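Sixteen weeks of boxing at forty-something

I started at the Cetwood gym in April, and as of this week I have done sixteen weeks without missing more than a handful of sessions. A couple of people at work have asked how it's going, so I'm writing it down once and I can send them the link.

The gym is upstairs from a tire shop. You go in by the side door, which sticks, and up a flight of concrete stairs. There are two rings, one full size and one smaller, and a row of heavy bags along the street side. The changing room has one bench. If you come to the evening class you will wait for that bench, so I change at home.

I weighed 181 pounds the first night. I know because they put you on a scale before they let you sign anything. I had told them I was 175. The coach wrote down the real number and didn't comment.

The first month was almost all footwork. I had expected to be hitting things, and for the first two weeks I hit nothing. You stand on a line of tape, step forward, step back, step left, step right, and the back foot never crosses the front one. I am right-handed, so my left foot is in front. My left calf hurt so much after the second session that I went down the stairs sideways. Then we did the same thing with a jump rope. I couldn't do three minutes of rope. I couldn't do one. I can do three now, with a short rope and no tricks, and I still trip if somebody talks to me.

The jab came next. A jab is a simple punch and I had been throwing it wrong for years at the bag in my brother's garage. I dropped my hand on the way back. Everybody does this, the coach said, and he fixed it by standing in front of me with a foam stick and touching me on the cheek with it every time my hand came back low. It took most of May. 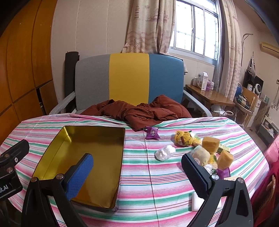

By June I was on the heavy bag for five rounds a night, three minutes each, one minute off. Five rounds doesn't sound like much. The first time I did it I had nothing left halfway through the third and spent the rest leaning on the bag and pushing it. What helped was slowing down. I was treating each round like a sprint, and there is no reason to on a bag, because the bag isn't going anywhere. Now I throw in short bursts and move my feet between them, and I get to the end of the fifth with my hands still up.

A few notes on equipment, as that is what I get asked about most.

Gloves. I bought a pair of 16-ounce Worettis on the advice of the man at the front desk. They are plain and they felt huge. I tried a friend's lighter pair on the bag and my knuckles were sore for two days, so I went back to mine. The lining has started to wear at the thumb on the right one. I have put a strip of athletic tape over it and it's holding.

Wraps. Buy the long ones. The short ones they sell in the drugstore go around the wrist twice and then you are out of cloth. I wash mine in a mesh bag so they don't knot. I own three pairs and would like a fourth, as there is always one pair still damp when I need it.

Shoes. I wore running shoes for two months and rolled my ankle a little in them, nothing serious. The soles are too thick and they grip in the wrong places. I now have a used pair of Storkow boxing shoes that I got from the box under the front desk. They are a half size big. With thick socks they're fine.

Mouthguard. I use the boil and bite kind. Follow the instructions on the timing. I left my first one in the water too long and it came out looking like chewed gum.

I had my first light sparring at the end of June. Two rounds, body shots and jabs only, with a man ten years older than me who has been going there forever. I hit him twice that I remember. He hit me whenever he felt like it. None of it hurt, but I held my breath the entire first round without knowing it, and I sat down in the corner dizzy. The coach told me to breathe out on every punch, loud, and to quit looking at the other man's gloves. Look at his chest. I tried it in the second round and I could see things coming a bit sooner. I still got hit, only not quite as often.

I've sparred four more times. I'm getting used to it. The thing I can't fix yet is that I back up in a straight line, and I end up on the ropes every time. I know I'm supposed to turn. I know it while I'm doing it.
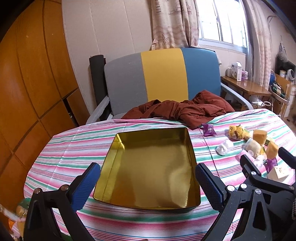 Last month a group of us went to see the amateur card at the Mofokeng Hall. It holds 4000 and was maybe half full for the early bouts, with more people coming in later. It was the first live boxing I'd been to since I was a kid. On television the fighters look slower than they are. From the side seats you hear the feet as much as the punches, and the good ones are never standing where they were a second ago. There was a tall lightweight in the third bout who did nothing but jab and turn for three rounds. People near us were booing him by the end. He won every round on my card and I would have paid to watch him again. Before April I think I would have been booing too.

Two people from our gym were on the card. One won on points and one lost on points, and I thought the one who lost had done enough. I'm not neutral about it. She was back on the bags the next evening.

As for whether I will ever compete, no. There is a masters division and the coach has mentioned it, but I have a job where I sit across a desk from people and I don't want to do that with a black eye. I'm happy with sparring once every couple of weeks and the class the rest of the time.

I got on the scale again before I wrote this and I am down eleven pounds. I haven't changed what I eat much, except that I don't have a big dinner before class anymore. I did that once. My resting pulse is lower and I sleep better on the nights I train. My shoulders are stiff in the morning until I've had a shower, and my left wrist clicks, though it doesn't hurt.

The beginner class runs at 6:30 in the evening and the first session is free. Bring water and a towel. They will lend you gloves, but bring your own wraps. If the side door won't open, pull it toward you first and then push.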